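Moving Old Programs to a New Laptop

Most people who replace a computer worry about their files. The programs are harder. A license bought five years ago may be tied to a machine that no longer starts, and the installer may be on a disc the new laptop can't read.

Plestora, a small utility from Catberg, copies installed Windows programs and their settings to a second PC. Moving a photo editor and an accounting package took 30 minutes over a home network. The accounting package asked for its key again - the photo editor did not.

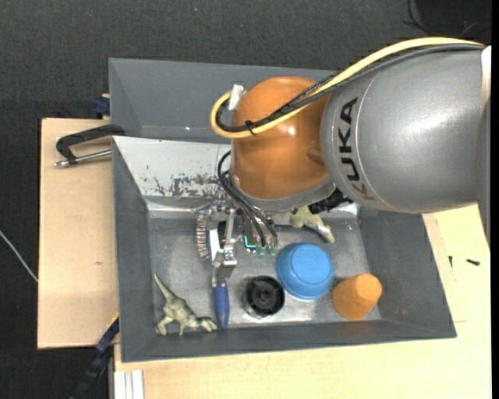
Before You Start

Sign out of each program on the old PC. Most licenses allow 2 active machines, and the old one still counts until you do.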